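Two arms on one slotted table, paper position drifts after the base plate was removed
Nuken Community Help > Cells and Setup > Two-arm cells

Posted by tuominen_cell in June

Hello all. We have a cell with two arms on a slotted aluminum table and a long green marbled surface between them. The task is simple: one gripper takes a sheet of paper by the corner and moves it to a taught place. I took off one base plate to clean the slots under it, and put it back as well as I could. Now the sheet arrives 6 mm away from the taught place, always to the same side. The other arm has no such problem.

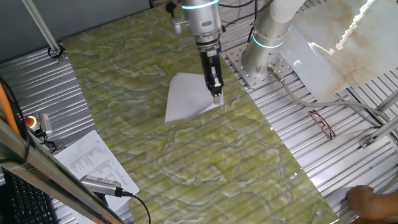
Reading time: 2 min

What I did already: I checked the finger pads, I loaded the old program from the Bidirley backup, and I restarted the controller. The error stays the same. Must I teach all 62 points again, or is there a shorter way? I would also like to know if the cables can pull the wrist so much. They hang in loops from above and I never liked them.

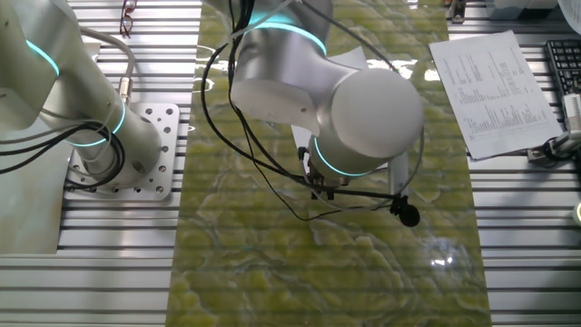 Both arms and the cable loops, seen from above.

Posted by zullach_maint
Accepted by the poster

Do not teach the points again yet. If the error is always the same size and to the same side, your base frame has moved and the points are still good relative to each other. The plate has some play in its bolt holes, and with a long reach a very small turn at the base becomes millimeters at the fingers.

I would do it in this order:

1. Stop the cell and lock it out. The stop button alone is not enough when you work with your hands at the base.

2. Loosen the plate bolts, push the plate against a straight bar clamped in the slot, and tighten crosswise in 2 rounds. We use 8 Nm on the second round, but please look in the manual for your own plate.

3. Look at the connector at the base of the arm. Its screw ring must be tight by hand, and the cable should lie on the table in a wide curve.

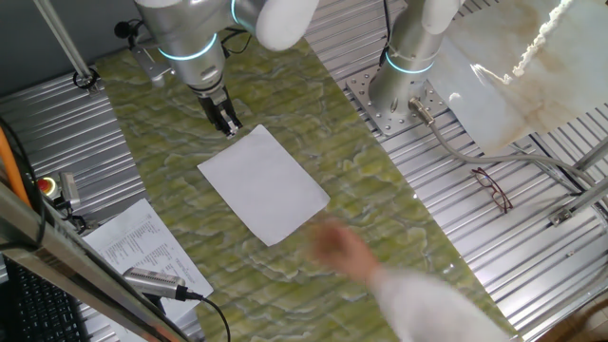
4. Measure the base frame again. Touch three marks on the green surface with a pointed tool, at slow speed, and let the controller calculate the new frame. Choose marks that are far from each other. When I was new I took them too close together and the result was worse than before.

5. Run one pick with the old points. If the sheet is still off by a constant amount, correct the frame and leave the points alone.

Posted by bidirley_user2

same thing happened to me, it was the cables. tie them up and try

Posted by tuominen_cell

Thank you both. I tied up the loops first – it made no difference that I could measure. Then I did the steps with the bar and the three marks, and now the sheet lands where it should. The points I did not touch. 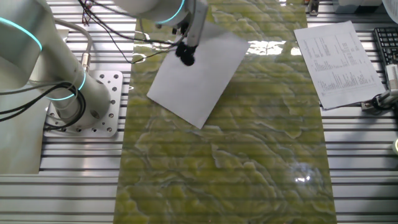
One more thing about the frame, for people who find this page later. Our second tool has its own tool data, and after the new base frame I had to check this also. With the black pad on the paper, a small error in height matters more than a small error to the side. I lowered it in small steps over a sheet lying at an angle, and saved the height when the sheet could no longer be pulled out by hand, with the arm stopped and locked.

Posted by zullach_maint

Good. Draw a line with a marker along the edge of the plate before you take it off next time. It does not replace the measuring, but you will start much closer.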